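About Vela

Vela writes software for two-armed mobile robots that work indoors. We don't build arms, grippers or wheels. Our customers buy or make those themselves, and we supply what runs on top: the part that looks, the part that decides, and the part that moves the joints.

The company started with 2 engineers and one product, a motion planner called Letik. We now have 2 offices and three products, and most of our staff still write code every day, including the people who answer support mail.

What we make

Letik is the planner. It takes a goal, such as a handle to reach or a door to push, and works out paths for both arms so that they stay clear of each other, the robot's body and the furniture. It replans while the arms are moving. Customers can use it alone, and many do.

Barta is the perception package. It takes color and depth images from the head and wrist cameras and keeps a running model of what is near the robot. Much of our recent effort has gone into shiny floors, clear glass and white objects against white walls, where depth readings tend to drop out. Barta marks those areas as unknown and passes them to Letik, which slows down near them.

Jurnum is the logging and replay tool. It records joint positions, camera images, planner decisions and error messages on one clock. An engineer can stop at any moment, change a planner setting and run the rest again in simulation. Jurnum began as something we used in house. Customers asked for it, so we cleaned it up and wrote a manual.

How we test

Every change to the code goes through 2125 recorded cases before it is merged. If a case comes out worse than before, the change goes back to its author with the replay attached.

Recorded cases are only part of the job. We also test on real arms with ordinary household things: doors, drawers, shelves and chairs. Hinged doors get a lot of our time. The planner has to know where the door can swing, where the gripper can hold it, and where the second arm should wait.

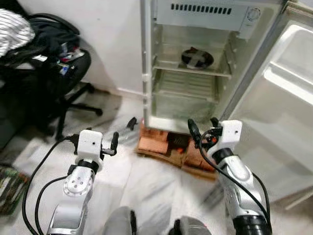

Posted by the Vela web team
September 2019

A small refrigerator makes a good test for all three products. With the door open, the inside of the door has ledges and rounded corners for Barta to model, there is a clear glass shelf inside, and an arm working near the hinge side has little spare room. The white door and white wall also give the depth filter something to do.

Working with us

New customers begin with a trial license and a call with one of our engineers. We ask for the robot's model files, a list of its cameras and a short description of the task. If our software is a poor fit, we will say so on that call.

Releases come out in April and in the fall. Each one is supported for 2 years. Documentation and release notes are open to everyone, with no account needed.

We hire software engineers in planning, perception and tools. Open positions are listed on the Jobs page.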